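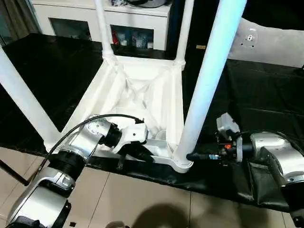 Furniture Assembly and Repair: Progress to August 10, 2025

Work on the Davura stools continued through this period under the Dilex grant. We have now put together 367 of the 1,000 stools promised to the Paiva reading rooms. The remaining seats and legs are in storage and no further parts need to be ordered.

Each stool is built upside down on a covered table, seat first, with the legs fitted at the four corners. The black cloth was added after early seats picked up scratches on the bare tabletop. It slips a little when a leg is pushed home, so we plan to clip it at the corners.

Problems

Two seats had cracked ridges on the underside and were set aside. Clastix has agreed to replace them at no charge – delivery is expected before the end of the month.

Spending

Spending for the period was $2,646, mostly on storage and delivery. This is within budget.

Next steps

Finish the second batch, check every leg for a tight fit, and send the first load to Paiva.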